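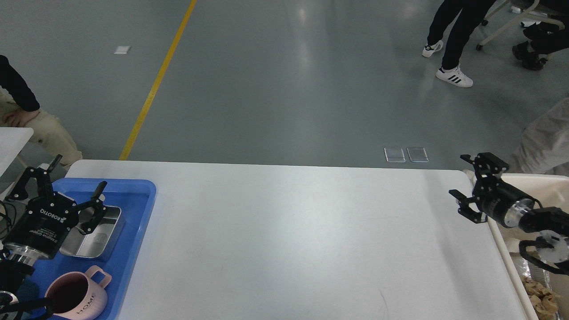 Brima Trays and Tabletop - Questions We Get a Lot

Do I really need a tray if I already have a big table?
You don't need one, of course, but we think you'll be glad of it! A tray keeps the small things together, and when supper is ready you can lift the whole lot away in one go instead of making five trips to the sink.

Which size should I order?
Most of our customers are happy with the Alach, and it holds a mug, a small dish and a snack with a bit of room left over. If you like to carry a full breakfast for two, go up to the Mushi. Please measure your cupboard first, because the Mushi is a generous size and we do get a few back every April when people are spring cleaning.

Can I put a steel container straight on a plastic tray?
Yes, as long as it isn't fresh from the oven. Let it cool for 20 minutes, or slip a folded dish towel underneath. Steel can leave fine gray marks if you drag it, so lift it when you can.

How do I get scuffs off a white table?
Start gently - warm water, a drop of dish soap and a soft cloth. If the mark is still there, try a little baking soda paste, rub lightly and wipe it off well. Try a corner first, and please keep scouring pads away from a matte top, as they leave shiny patches that are much harder to live with than the scuff was.

Are the plastic mugs all right in the microwave?
Ours are not, I'm afraid. They're fine on the top rack of the dishwasher, though the printing will last longer if you wash them by hand.

What do you charge for shipping?
Orders over $29 ship free. Below that it depends on where you live, and you'll see the price before you pay.

Can I send something back?
Certainly, so long as it's unused. Put your order number in the box and tell us whether you'd like a refund or a swap.

Related
Caring for Stainless Steel Dishes
The Pidumov Bin: Sizes and Liners
Clearing the Table With Small Children

Contact us | Copyright Brima | Back to top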